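Galbraith Reissued: Noreen Moriarty on the Flindus Tapes

The Galbraith quartet cut its only session to tape at 59 minutes. Moriarty remastered it for Teluvwood, catalog number 2923.

"The bass was low on side 2," she said. "I left it low."

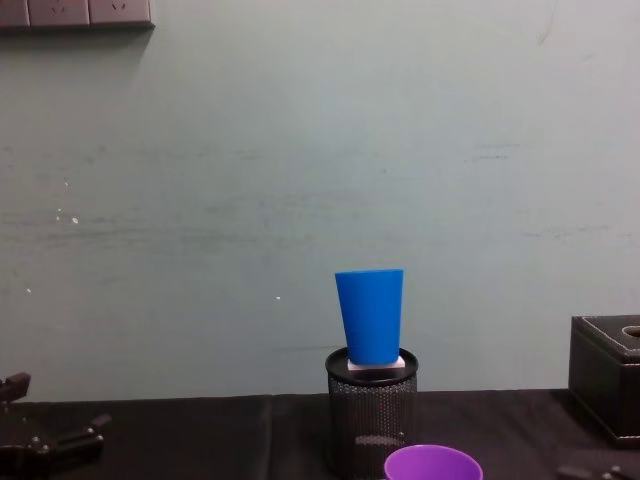 Liam Mac an tSaoi disagreed, and said the ballads needed more of it. Moriarty cut a little at 100 Hz on the piano track and stopped there.

"Any more and the cymbals come forward," she said.

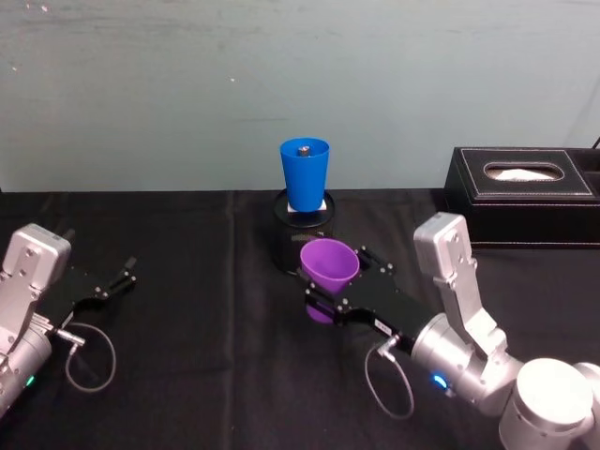
The drum solo runs complete for the first time. The old Sivik pressing faded it early.

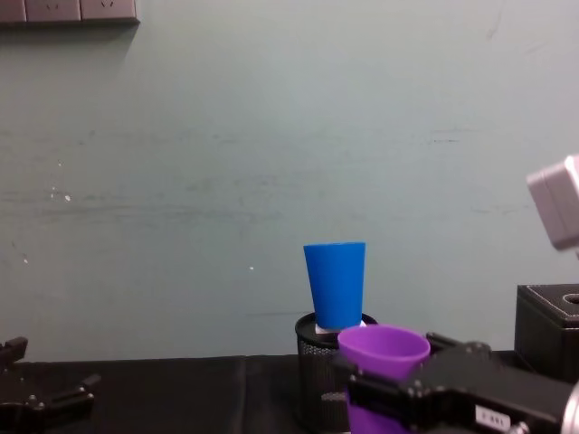

Pressing and Release

Vinyl and CD, August 2023.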